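Cuko Pick 2.4
Wrist camera picking software for table work

Home / Software / Cuko Pick
Overview | What's in it | Requirements | Ordering | Downloads

Cuko Pick finds things on a table, decides how to grab them, and moves the arm. One license, one arm, one wrist camera. No overhead camera needed. Made by Onyshchenko, supported out of our Drullholm office.

Version 2.4 is out Jan 21, 2020. Free for anybody on 2.2 or 2.3. If you're on 1.x, talk to Vilgot first, the config files moved.

What it does

Clutter segmentation. Splits the table into surface, container and small parts. Trained mostly on ugly stuff: offcuts, sticks, scraps, packing bits. Bright plain cloths work best as a base. Patterned ones not so much.

Workspace mask. Draw the table edge one time during setup and Cuko ignores everything past it. People, carts, floor, other robots. The planner never sees a candidate back there. New in 2.4: the mask follows the wrist, so it holds when the camera tilts up and half the view is room.

Container mode. Tell it a box is a box. Flaps get padded as keep-out, the opening gets treated as a drop zone. Flaps sticking out over the table edge are fine. Hand holes in the flaps used to come up as drop zones too (sorry). Fixed.

Self filter. Takes your gripper out of the picture before anything else runs. Linkage fingers with lots of rivets and bolts were a pain in 2.3, lots of false "parts" at the finger base. New filter uses the joint angles, so it knows where each link should be.

Hover check. Arm stops over the surface, takes a fresh look, then commits or backs off. Default is on. Leave it on.

Working view

Wrist view over a clamped green cloth, with a thin stick and small scraps on it and an open box on the right.

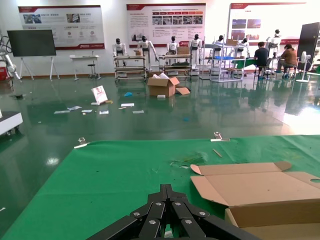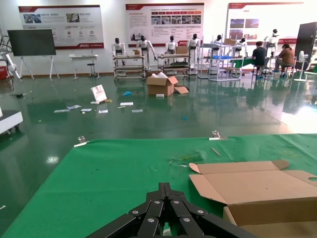

Setting up a table

1. Put the cloth down and clamp it along the far edge. Clamps go in the scan as fixed objects. Small wrinkles OK, folds are not.

2. Run cuko-mask. Click the corners you can see, then move the wrist and click the rest. Save.

3. Place your container. Run cuko-box and confirm the flap outlines. If you move the box, run it again. Takes a minute.

4. Jog the gripper over the middle of the cloth and run cuko-self. Open and close when it asks. Don't skip this after changing fingers!!

5. Throw a few parts down and run cuko-dry. Arm hovers, nothing gets picked, you get a list of candidates with scores. Anything under your threshold shows grey.

6. Happy? cuko-run.

Settings people ask about

min_part: smallest blob it will try for. Set it higher if it chases crumbs.
long_part: on/off. Grabs thin sticks across the short side at the middle. Default on since 2.3.
pile_mode: single / sweep. Single goes for the top piece of a cluster. Sweep nudges the cluster apart first and looks again. Sweep needs free cloth on at least one side.
glare: low / mid / high. For shiny floors and windows at the edge of view. Mostly matters if your mask is sloppy.
far_hold: how long it keeps a part in memory after it drops out of view. Default 13 frames.

What changed in 2.4

- Mask follows wrist (see above)
- Self filter rewritten for linkage grippers
- Hand hole bug fixed
- cuko-dry now saves its candidate list as plain CSV
- Planner gives up after 2 failed grasps on the same part and goes to the next one. Was endless before
- Log viewer opens big logs with out freezing
- German menus, thanks to Bendik Hägglund, who also found most of the typos in the English ones

Known issues

Clear plastic is still bad. See-through scraps get missed or get split in two.
Green parts on a green cloth: works if the shade is different enough, but check with cuko-dry before you trust it. Swap the cloth if scores are low.
Sweep and container mode together can push a part against a flap. Planner won't reach for it after that. Fix planned for June.
Mask editor loses your last click if you hit undo twice. Just re-click.

Requirements

Linux PC, 64 bit, 16 GB memory. A graphics card is recomended but it will run without one, slower.
Color wrist camera, rigid mount, calibrated to the flange. Depth optional.
Arm with a streaming position interface. Check the driver list in Downloads before you order, we can't refund on drivers.
Gripper with position feedback. Needed for the self filter. On/off grippers work with the filter set to static, but then keep the fingers out of the part zone when scanning.

Not a safety product. Mask is for picking only, it does NOT keep the arm away from people. Use your own safety gear and your own risk assessment.

Ordering

CP-234 Cuko Pick, single arm license, 400 EUR per year
CP-234-E same, schools and universities, ask
CP-234-T trial, full features, no runs longer than an hour

License is tied to the controller PC. Moving to another machine is fine, mail us the old key and the new ID. Cuko Pick comes as a download, no disc and no dongle.

Setup help by video call is included with the first license. On-site visits from Drullholm or Tudholm, travel is extra. Tudholm does training too but the calendar fills up, so ask early.

Downloads

Installer 2.4
Driver list
Quick start (PDF)
Sample mask and box files
Release notes, all versions

Support

Vilgot Backlund handles support tickets. Send the log folder, your mask file and one wrist image saved with cuko-snap. Without the mask file we can't do much. Replies usually same day, slower if it's a driver thing.

Related: Cuko Calib (hand-eye calibration), Cuko Log (run viewer, free)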